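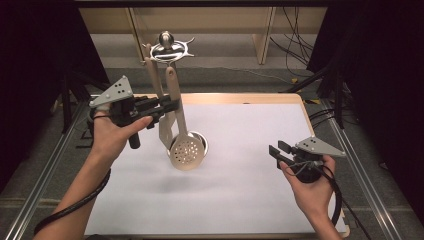
A day out among the spoons: the Raudsepp open day at Hukholm

Posted Friday, March 27, 2020

I have been wanting to get to one of these for years, and earlier in March I finally did it. Raudsepp opens its Hukholm building to visitors once a year, kitchenware people and plain curious people alike, and I drove 197 miles to look at ladles. I would do it again next week.

Hukholm is easy to miss. You come off the main road at the feed store, go past a long row of birches, and the building is on the left with a sign you only notice once you're already beside it (I turned around in the parking lot of a tire shop, along with two other cars who had clearly done the same thing). Doors opened at 11 and there was a line by then, mostly people my age and older, plus a cooking class from a high school who were the loudest and by far the most knowledgeable group there. One girl was explaining the difference between a fish turner and a regular turner to her friends in the coat line and she had every bit of it right.

You get a paper badge, a cup of coffee and a folded map, and then you're left to wander. I loved that. No tour group to keep up with, no headset.

The sample hall

First stop for most people was the sample hall on the ground floor. Raudsepp keeps a piece of everything it has ever sold, and the shelf list by the door gave the total as 900. Whisks, mashers, pastry wheels, melon ballers, a spaghetti fork with a handle as long as my arm. You're allowed to pick up nearly all of it! I spent a long time at the potato mashers. The old ones have a wavy wire and a painted handle, and they are so light that I kept lifting one up again to check. The newer ones have a flat plate with square holes and quite a lot more weight behind them.

There was a drawer labeled "returned by customers" that I could have looked at all afternoon. Spoons worn flat on one side from the same pot. A spatula with a corner melted into a little curl. A slotted spoon that somebody had drilled extra holes in, rather neatly. My own slotted spoon at home has a burn mark the shape of a comma, so I felt among friends.

My one complaint about the hall is the labels. They're set at knee height and printed small, and if you want to know the year of anything you end up squatting in a crowd. Bring your reading glasses.

The utensil room

Upstairs past the canteen is the room I had really come for. Gray carpet, black curtains, a light wood shelf unit against the back wall, and the table itself, white on top with a pale wood border. The subject was simple: what happens to the tools when you're done with them. On the table stood a chrome utensil holder, a proper old-fashioned showy thing with a curled, spiky ring and a little round knob on top, and to go with it a set in beige with nice long handles.

I've always been a crock person. Everything goes in the crock by the stove, handles down, and then you dig. So I came to the hanging stand a bit of a skeptic, and I left thinking I may have been wrong for twenty years. With a stand you see the heads. The slotted spatula and the skimmer have handles that are near enough twins, and in a crock at my house they'd be leaning into each other with a potato brush stuck between them. Hanging down, one flat with slots and the other round with its small holes, you couldn't mix them up with soup boiling over.

The trick is getting the tool onto the ring. You have to come up from underneath a little and then let it settle, and it is harder with two at once. I had a go on the practice stand in the hallway and got the ladle on at the third try, with applause from the high schoolers. What I learned there, and have since tested on my own kitchen rail:

Hold the handle low, closer to the head than feels natural. If you hold it up near the top your hand is in the way of the hook.

Put the heaviest tool on first and then hang its opposite number across from it. A stand with three ladles on one side will lean, and a light one will go over.

Leave a gap. Our host's advice was that a ring with one free place gets used and a full ring gets ignored, and I think there's something to that. My rail at home has been full since I put it up and I take everything out of the drawer below it.

Skimmers go where the drips can fall on something you can wipe. A perforated bowl holds water longer than you'd think, especially the small holes.

We also got onto the subject of handles, and a man in a green sweater wanted to know why anyone would choose beige. I'm with the beige side. It goes with everything, it doesn't shout at you from across the room, and against a white surface it looked warm and rather smart. I do admit that tomato sauce is the enemy. The answer from the floor was baking soda paste and a sunny windowsill, and several people nodded so hard that I've written it on the inside of my cupboard door. 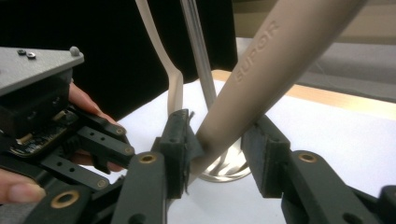 Cindness - Issue 108 - Page 11

I'm a reader of handles. Turn over any tool in my kitchen and I'll have looked for the writing on it, and I was very pleased to find raised letters molded into one of the long beige ones, EUROP, running along the length of the handle up near the top. It's the kind of thing you only catch when the tool is close to your face. Raised lettering is a mixed blessing, by the way. It gives your thumb something to find, and it also collects flour. An old toothbrush sorts that out.

The finish got a lot of discussion too. Matte and slightly rounded is my favorite sort. Shiny handles look lovely in the store and then you pick one up with buttery fingers and it's off across the linoleum. I also like a handle that gets narrower on its way down, so your hand knows which end it's at without looking.

Lunch, and the shop

The canteen did a pea soup with rye bread, and they served it with a row of different ladles so you could try each one. Such a good idea! The one with the side spout was the clear winner at my table. The deep one dripped down the outside every time, and I have the scarf to show for it. There was a cinnamon bun as well, which I'd put in the top five of my life, and they ran out early, so get there before the second sitting.

After lunch I went through the shop, which is small and mostly seconds. Stomer had a stand in the corner with drawer dividers, the stretchy kind that push out against the sides, and I watched people pull them open and let them go for a good ten minutes. I bought two. They've been in my baking drawer since the weekend and so far the rolling pin has stayed in its own lane, though the smaller one needed a bit of felt glued to the end to stop it creeping.

I did not buy a hanging stand. I wanted to measure first. My shelf over the stove is low, and a stand needs room at the top for you to lift a tool clear of the ring. Ladles are the ones that catch you out. Measure your longest one, add a hand's height, and see if it fits under the cabinet. Mine fails by the width of a matchbox, so it'll have to live on the counter by the bread bin and the toaster will have to move.

Back upstairs once more

I went back to the utensil room before leaving, partly for the quiet. Looking at pieces lying flat on the table you notice completely different things than when they're hanging. A slotted spatula on its back shows you all its holes in their rows. You can see how much of its length is handle, too, and that's a help if you're planning a drawer. I wrote "drawer, long side, diagonal??" in my notebook and underlined it, and I have been moving things around ever since.

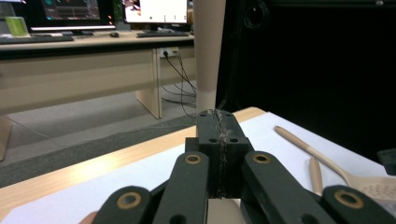
Beige slotted spatula on the white work surface, utensil room, Hukholm.

A few practical bits if you're thinking of going next year. Parking is free but the lot is small, and the tire shop doesn't mind as long as you stay off the left side. The stairs are steep and there's an elevator behind the coat rack that isn't on the map. Children are welcome in every room and there's a low bench in the sample hall with wooden spoons they can bang on things with, so maybe do that hall first if you like to read labels in peace. Wear something you don't mind getting soup on.

I've started on my own kitchen. The crock has been emptied and washed (there was a chopstick at the bottom, just one) and the long tools are laid out on a dish towel by size until I decide. The toaster is on the windowsill for now. If any of you already have a hanging stand on an open counter, write in and tell me whether it gets greasy and how often you wipe it down. I'll put the answers in the next issue along with the ladle measurements.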